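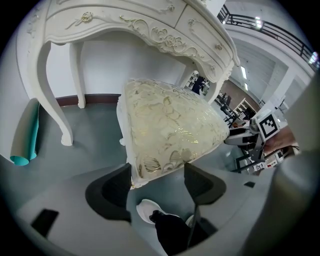

featherduster_9 replied:
Keep the gold. All of it. If you didn't want gilt roses you had your chance to not buy a dressing table with gilt roses.

pelmetandmelancholy (thread starter) wrote:
I had a feeling someone would get in before I'd finished typing. For everyone else, the background. I've ended up with the dressing table and matching stool from the Gronevthorpe clearance, after going in for a lamp. It's cream-white, carved along the apron, two drawers, legs like a poodle on its best behaviour. The seller called it the Rotine, which I assume is "routine" with a letter taken out to justify the price. $100 for the pair, plus my dignity on the bus home.

The space is white walls, white ceiling, black railings upstairs. Very plain. The dressing table looks like somebody's great-aunt has turned up at a software company.

Questions:
1. Do I tone down the gold on the roses and leaves, or leave it?
2. Do I recover the stool? It's cream with a very large gold floral, and it has a bit of a sheen to it.
3. What goes above it?

tackclothtom_boy wrote:
Leave the table, recover the stool. The carving is doing plenty on its own. You've got gold roses on the wood and gold flowers on the seat and they're shouting the same word at each other across a gap of a few inches. A plain linen colour would calm the whole thing down.

featherduster_9 wrote:
Calm it down for what? It's a dressing table, it's not sitting an exam.

tackclothtom_boy wrote:
Some of us have to look at our furniture before coffee.

ninecoatsofwhite wrote:
Is that carving actual timber or moulded? Matters a lot for what you can do to the gold. If it's resin stuck on, go easy with any solvent or you'll be wearing the roses. Try a cotton bud on the back of a leg first, somewhere only the skirting board will judge you.

pelmetandmelancholy wrote:
No idea. I tapped it with a fingernail and it went "tok". I'm told that's not a recognised test.

ninecoatsofwhite wrote:
Everything goes tok. My fridge goes tok.

Look underneath an apron edge or inside the drawer opening, wherever the paint gets thin. If you see grain you've got wood. If it's one flat beige colour all the way through, it's moulded, and sanding will take the detail off faster than you can swear at it. If you do want the gold quieter without stripping it, a thin glaze in a warm off-white over the top, wiped back while it's wet, knocks it down a fair way. I use the Carbone one. Let it cure for 36 hours before you put anything on it, no matter what the tin promises.

hallstand_apologist wrote:
Agree with the glaze, disagree with doing it at all. I did this to a hall stand of mine and spent a winter undoing it. Gold that's been wiped back doesn't look subtle, it looks like a trophy that's been in a flood. Live with it until May, then decide.

pelmetandmelancholy wrote:
Okay, so the gold is winning two to one with an abstention on grounds of chemistry.

Which leaves question 3, and here I should confess I've been eyeing off something we've already got. There's an oval mirror on the big partition in the main area, white baroque frame, all curls. It came from a different place altogether but it's plainly a cousin of the dressing table.

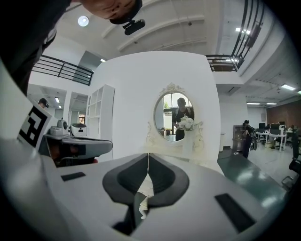

My thinking is that I could take it down and hang it over the table, and then the great-aunt has at least one friend in the building. The trouble is that the flowers on the pedestal would then be standing in front of a bare white wall, looking like they're waiting for a bride who's had second thoughts. And everyone who walks through checks their hair in that mirror. There would be complaints. I'd be one of them.

tackclothtom_boy wrote:
Don't move the mirror. White frame on a white wall with white flowers is the one bit that's properly thought through. Take it away and you've got a plinth with a problem.

featherduster_9 wrote:
Never thought I'd type this but I'm with tackcloth. Leave it. Get a second mirror. You're now a person who owns ornate furniture, the second mirror was always coming.

hallstand_apologist wrote:
I'd go the other way. Move the mirror, move the pedestal as well, and put the table against the partition where people can see it. At the moment you've got your fanciest piece tucked against some wall somewhere and the best wall given over to a vase.

pelmetandmelancholy wrote:
You want me to bring the great-aunt out into the middle of the party.

hallstand_apologist wrote:
She's overdressed for anywhere else.

ninecoatsofwhite wrote:
Before anyone carries anything: how wide is the table? Curvy fronts need more floor than you'd think, because the stool has to come out past the curve and then somebody has to get past the stool. I'd want 90 cm clear behind it if it's going anywhere people walk. And lift it by the rail under the top, with the drawers out. Never by the apron, and never drag it. Those legs are bent for looks and they'll take a straight load all day, but a sideways shove will find the joint.

pelmetandmelancholy wrote:
I have dragged it. Only a little. It made a noise like a goose.

ninecoatsofwhite wrote:
Felt pads. Today.

tackclothtom_boy wrote:
Back to the stool, because I feel that's been allowed to slide. If you won't recover it, at least have a spare cover made. One drop of foundation on that cream and you'll be recovering it anyway, in a worse mood.

featherduster_9 wrote:
A spare cover! Like a toaster!

tackclothtom_boy wrote:
Like a sensible adult with a pale cushion, thanks.

sconcesanonymous wrote:
Been reading along on my lunch. A couple of things about the light, seeing as no one's brought it up. Gold looks completely different under cool ceiling panels than it does under a warm lamp. Under office-type lighting it goes a bit green and mean, and you start blaming the paint. Before you glaze, recover or relocate anything, put a warm lamp on the table and look at it after dark. You may find the argument goes away.

If you're buying a second mirror, Pivico do ovals in white and the hanging plate is decent, though the frames come up a touch creamier than they look online. Which in your case might suit.

pelmetandmelancholy wrote:
A lamp. I would like it noted that I went to Gronevthorpe for a lamp.

hallstand_apologist wrote:
What size oval? People always go too small over a dressing table and then have to sit there like they're looking through a porthole.

sconcesanonymous wrote:
Work it out sitting down. Sit on the stool, get somebody to hold up a bit of cardboard, and mark where the top of your head and your collarbone come. Then add a hand's width at each end. If you hang it by standing height you'll have a lovely view of your own parting.

pelmetandmelancholy wrote:
Update, Thursday. Felt pads are on. I pulled a drawer and there's grain in the opening, so that part at least is timber. The roses remain a mystery and I've decided to respect their privacy.

Borrowed a warm lamp from upstairs and left it on the table after everybody had gone. Sconces, you were right, annoyingly. The gold settles right down and even the stool looks as if it meant it. So the gold stays, the stool stays as is, and the mirror stays where it is with its flowers. I've ordered a Pivico oval. Delivery is up to 9 business days, so I'll be doing my face in the shared mirror until then, with everyone else.

tackclothtom_boy wrote:
And the spare cover?

pelmetandmelancholy wrote:
I've bought a tea towel.

featherduster_9 wrote:
What colour is it though

pelmetandmelancholy wrote:
Cream. It has a small gold leaf in one corner. I'm aware.

hallstand_apologist wrote:
Still think she should be out on the big wall. Will check back in May.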